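Open evening walkthrough, counter handling demo, December. Filled in by Tuấn Văn during setup, second pass with Celina Cieślak before doors at 5:30 pm. Comments are from whoever did the item, initials at the end.

Status: OK / FIX / N/A

## 1. Floor and visitor line

- [x] **OK** - Tape line down on the visitor side, full length of the demo area. One corner was lifting, pressed back. TV
- [x] **OK** - Aisle to the rear exit clear. TV
- [ ] **FIX** - Floor mat by the entrance curls at one edge. Tape it or take it up. CC
- [x] **OK** - Occupancy sign posted, limit 26 for the demo room including staff. CC

## 2. Arm and controller (Wevuvix unit, asset 1507)

- [x] **OK** - Base bolts checked with the torque wrench, paint marks line up. TV
- [x] **OK** - E-stop at the operator position, pressed twice, arm held both times. TV
- [x] **OK** - E-stop at the visitor line. Same result. Reset needs the key, key stays with Tuấn. TV
- [ ] **FIX** - Speed was still at the shop setting from last week. Put it in reduced mode and lock the pendant. CC
- [x] **OK** - Speed item rechecked 4:50 pm, reduced mode on, pendant locked. Leaving the line above as written. CC
- [x] **OK** - Gripper pads clean, no splits. Spare set in the Vonano case. TV
- [ ] N/A - Light curtain. Not fitted on this unit, hence the tape line and a person on it at all times.

## 3. Power and cables

- [x] **OK** - Controller on its own circuit, breaker labeled 1963. TV
- [x] **OK** - Cable cover over the one run that crosses the walkway. TV
- [ ] **FIX** - Matić power strip is daisy-chained off another strip under the sign-in table. Needs its own outlet. Laptop only on it for now. CC

## 4. Items handled in the demo

The arm repeats a tableware task that a person does first, by hand, so visitors can compare the two. Check everything on the counter before each run.

- [x] **OK** - Utensil box: front panel seated, no cracks, wire handle not loose. Run a finger along the ends of the wire. TV
- [x] **OK** - Ceramic spoons and small dishes looked over for chips. Two spoons pulled. CC
- [x] **OK** - Cutlery trays pushed over to the left so elbows don't catch them. TV
- [x] **OK** - Lidded containers latched before anyone starts. CC
- [ ] **FIX** - Hold the box with one hand under the end and the other at the lower corner. Two people at rehearsal picked it up by the wire. Remind everyone at the briefing. TV
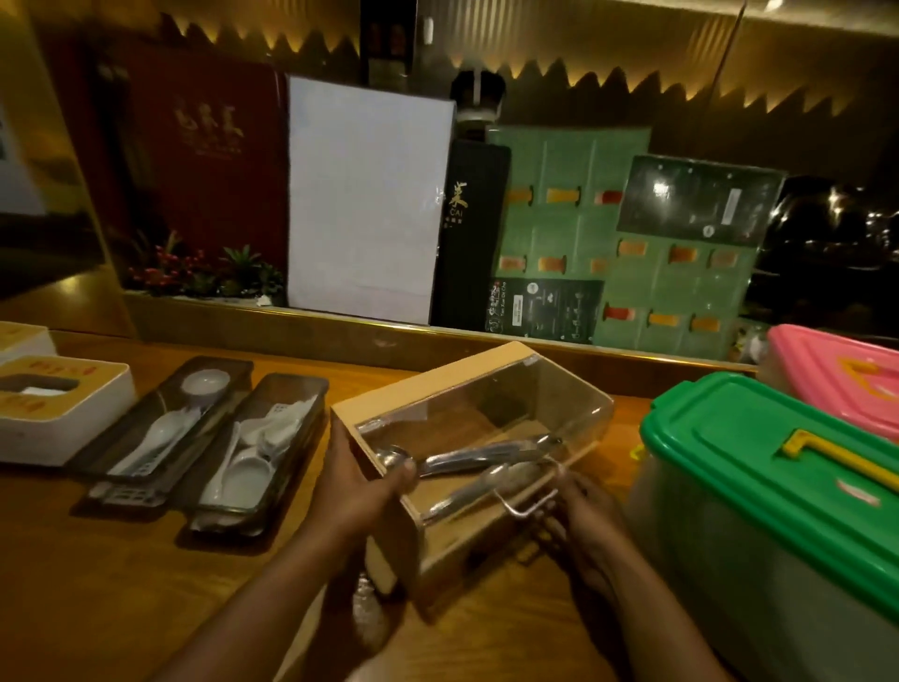 *Item 4, utensil box held from the left end and the lower right corner, ladle or scoop inside.*

## 5. People

- [x] **OK** - Briefing at 5:10 pm, all demo staff signed the sheet. CC
- [ ] **FIX** - Flirkov badge for the second operator not printed yet. No badge, no pendant. CC
- [x] **OK** - First aid kit sealed, seal number 2496. TV
- [x] **OK** - Kids stay with an adult at the line. Said at the door and again before each run.

Open at the time of signing: floor mat, power strip, badge, box reminder. Mat and strip have to be closed before doors - the other two can be done at the operator position.

Signed: T. Văn, C. Cieślak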